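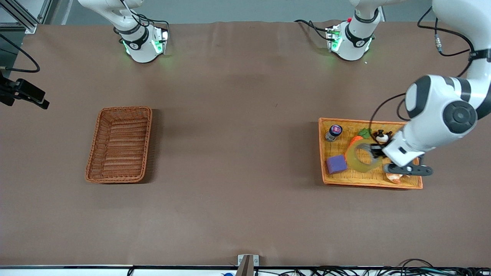
White robot arms with green lights, over a brown cloth.

Eynon Dental Practice
Minutes of the joint staff meeting, Fullau and Darkstead offices
October

Place: upstairs room, Fullau office
Start: 10 a.m.
Present: dentists and hygienists from both offices, front desk staff, the practice manager (chair), one dental assistant (minutes)
Apologies: the Darkstead weekend receptionist

1. Minutes of the last meeting

The minutes were accepted with one correction. Under the item on gloves it was written that the Darkstead office changes its supplier. The correct statement is that Darkstead asked for a price from another supplier and has not decided yet.

2. Denture care for older patients

The hygienists reported that many denture patients come only when something hurts or is broken. Some of them believe that a person without natural teeth does not need a checkup anymore. The hygienists would like that we say more clearly, by phone and in the chair, that the gums, the tongue and the fit of the denture must also be checked.

There was a long discussion about night wear. One dentist tells all patients to take the denture out at night, another one makes exceptions in the first days after extractions. It was agreed that the general advice is to take it out, clean it and keep it in water, and that the dentist writes any exception in the patient record. Front desk staff should not answer this question by themselves, but pass it to a hygienist.

The Darkstead office asked about toothpaste. Patients continue to brush their dentures with the normal one, and the surface becomes rough. The new leaflet will recommend a soft brush and mild soap or a denture cleaner, and no hot water.

3. Leaflet

The draft was read aloud. Changes requested:

- larger letters on the back page
- the word "prosthesis" to be replaced by "denture" everywhere
- the paragraph on adhesive to be shorter
- phone numbers of both offices on the front, Fullau first

We will print 200 copies for the beginning and divide them equally. The Fullau front desk orders them. The question of a translated leaflet was raised again — it is postponed until the English text is final.

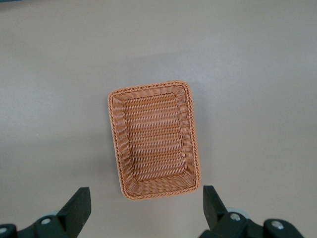
4. Labeling of dentures

A care home near Darkstead asked if we can mark dentures with the name of the resident. Two dentures were exchanged there by mistake in the summer and it took some days until it was noticed. The dentists support the idea. For new dentures the laboratory can include the name during the making. For existing ones we can mark a small area and seal it, but the seal does not last forever and must be looked at every checkup.

Not agreed: the price. One proposal was to do it free of charge for all care home residents, the other was to charge a small fee and include it in the cleaning appointment. The practice manager will calculate both and bring the result to the next meeting.

5. Appointment system

Gelidach, our booking program, still sends the reminder two times to patients who are registered at both offices. The supplier has been informed and promises a correction. Until then the front desk removes the second entry by hand. Please do not delete the whole patient — this happened once in Fullau and the record had to be restored.

It was also asked that denture adjustments get their own color in the calendar. At present they are under "other" and the time is often too short. Agreed.

6. Opening time at Darkstead

At the moment Darkstead opens at 9 and Fullau at 10. Several older patients at Darkstead come by the early bus and wait outside. The staff there proposed to unlock the waiting room before the opening time, without reception. The chair had doubts about an open room without a person in it. No decision. Darkstead will ask which of the staff could arrive earlier on the days with the most denture appointments.

7. Any other business

The mirror in the Fullau patient restroom is loose. The blue cups are finished and white ones were ordered. Please write the date on opened bottles of mouth rinse, also on the small ones.

The meeting was closed at noon. The date of the next meeting will be sent by email.

Recent items
Dry mouth and your medicines
How to bring a new patient form already completed
Parking behind the Fullau office
Minutes of the joint staff meeting, summer

We use cookies to remember your office choice. By continuing you accept this.

© Eynon Dental Practice, Fullau and Darkstead | Contact | Back to top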